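Before you lock the door: leaving a house for some weeks

When my husband took a contract abroad, we had to leave our house in Juserdale for the whole winter. I made many mistakes in that first year. Now we go every year, and I want to share the tips that worked for us. Maybe they help someone who has bought a second home or is moving between two countries.

Start with the refrigerator. If you will be away more than a month, empty it completely, unplug it and wipe the inside with warm water and a spoon of baking soda. Then leave the door open with a folded towel in the gap. A closed refrigerator without power will smell of mold, and this smell goes into the plastic and stays until spring. Put an old towel on the floor also, for the water from the freezer.

Close the main water valve and after that open the kitchen faucet until nothing comes. Our neighbor in Starham did not do this, and a small hose behind the washing machine broke. The repair of the floor cost her 2000 dollars. If you have heating, do not switch it off in the cold season. We leave ours at 55 degrees, and at 68 in the last days before we return, which a friend does for us.

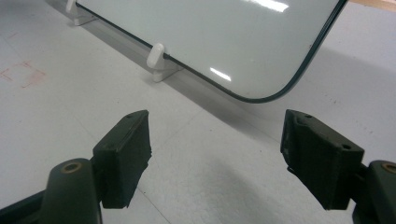

Wulan Sutanto

Pour a glass of water in every drain, also in the shower that you never use. On top of it put a spoon of cooking oil. The oil makes the water dry up slower, so the bad air from the pipes cannot come in the house.

For the friend who has your keys, write one page and tape it inside the kitchen cabinet. On my page there is the place of the water valve, the phone of the plumber, the day of the garbage (Friday with us) and which key is for which door. I paint the keys with nail polish, red for the front and blue for the cellar. Do not ask your friend to do too much. A visit of 20 minutes every second week is enough if there are no plants.

About plants: give them away. I tried the bottles with a small hole, and I tried the wet string from a bucket. From 17 pots I had four alive in March.

Mail is more difficult. Stop the newspapers first, then ask the post office to forward or hold the letters, and do it two weeks early. Appointments and bills often come on paper still, so let your friend open the official ones and send you a photo the same day. You must agree on this before, some people feel not comfortable to open another person's letters.

Last, strip the beds and leave clean sheets in a closed bag on the mattress. You will arrive tired.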